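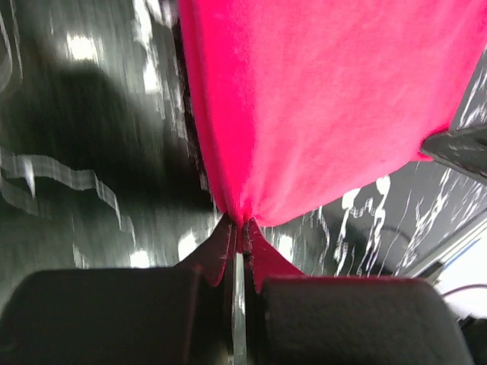 Robot operators, cloth handling (part time)

Gilani is looking for people to guide robot arms by hand through everyday jobs with cloth: picking up, folding, laying flat, hanging over a rail. Each attempt is recorded and goes into the set of examples that our folding system, Sukum, learns from. The set now holds 1,052 recorded attempts with towels and fleece. We want to add 400 more by the end of December, mostly with soft fabrics that bunch up when gripped.

What you will do
Work at a station with 2 arms, moving them with a pair of hand controls
Repeat a given task with different cloths and starting positions
Mark each attempt as good, poor or spoiled, and add a short note if the cloth slipped or the grip closed on nothing
Reset the table between attempts

Poor attempts are kept as well, so please don't delete them.

Who we are looking for
You need steady hands, patience with repeated work and enough written English to fill in the notes. Experience with robots is not needed. Left-handed operators are very welcome, as we have few recordings from them. You must be 18 or over and able to stand for part of a shift.

Hours and training
Shifts start at 9.30am or 1.30pm and last three and a half hours, with a paid break. The first two shifts are training and are paid at the full rate. The work is at our Katport site and can't be done from home.

To apply, write to Naheed Lashari at the Katport office with a few lines about yourself and the shifts you could work. Questions about the equipment can go to Barnabás Bárány at the same address.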